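The Mudgway Ferry Office Robbery

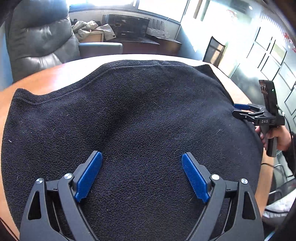

I grew up four streets from the old ferry office, so I've been hearing versions of this story my whole life, and I've tried to keep this entry to the parts I can back up. The Mudgway ferry office robbery was an armed holdup in the harbor district of Mudgway, carried out one evening in April while the last boat was still out on the water. Two men got away with the day's fares and a locked cash bag from the Gavus ferry line. One of them was caught. The other, as far as I know, never was.

The robbery

The office closed at 9 p.m. in those days, and Amber Entwistle was the only clerk on shift. She told the court that two men came in through the side door, the one the crews used, and that the taller one knew where the bag was kept. That detail got people talking (it still does, if you bring it up at the right bar). She was pushed into the ticket booth and locked in, and she got out by kicking the lower panel loose. Her wrist was broken. The men left on foot toward Reltum Street with $900 in fares, plus whatever was in the bag – Gavus never gave a figure.

Investigation

Police talked to 89 people, mostly passengers and dock workers. The break came from Lukian Mykhailiuk, a night baker who had seen a green van idling behind his shop and written part of the plate on a flour sack. I love that sack! It was shown at the trial and later handed over to the local history room in Cullitura, the next town up the coast, where I got to see it once.

Trial

The van's owner was arrested 12 days later and pleaded not guilty. The jury took 4 hours to convict him of armed robbery and unlawful restraint. He refused to name the second man, then or at either of his parole hearings.

Later events

The office moved to the new terminal and the old building is now a bait shop, with the side door bricked up. Entwistle went back to work for the line and stayed until she retired. The case file was opened to the public on 8 April 2019, with several pages held back. I've asked for those pages twice and been turned down both times.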